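2019-11-13

Natural dye notes, walnut and madder

Best madder so far! Pulled the wool at lunch and it is a proper brick red, nothing like the sad salmon we got in June. Same root, same pot, so I'm giving the credit to the chalk Malathi told me to add — she has been saying it for months.

Bath: 700 g root, ground coarse, soaked overnight. Brought it up slowly and held it low for two hours. Chun-hung thinks we could stop at an hour and a half. Want to try that on the Favlow yarn, which drinks color much faster than the Poduval.

Walnut hulls: three skeins in, labeled W1 to W3. W2 got the iron dip and went nearly black, gorgeous. W1 is a bit streaky at one end, I packed the pot too tight. Could overdye it.

Swatch 203 is still missing from the binder. Taner, do you have it?
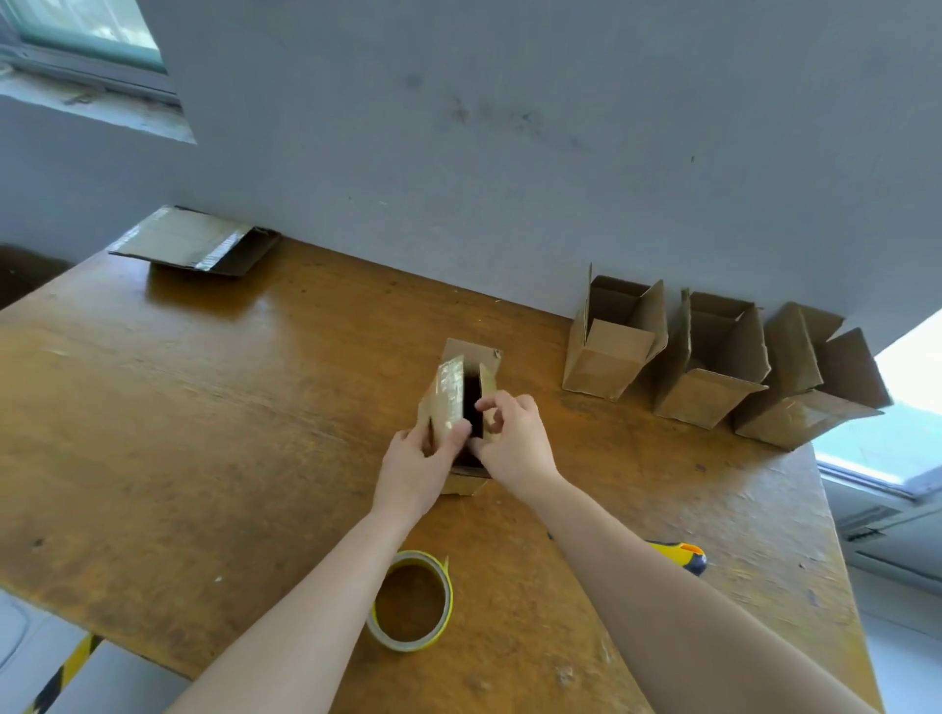 Next up is the onion skin bath, and I'm keen to see it on the same three yarns with and without chalk. Kavitha has been saving skins since summer, so there's plenty for a strong first bath and a paler second one. Need more alum before then.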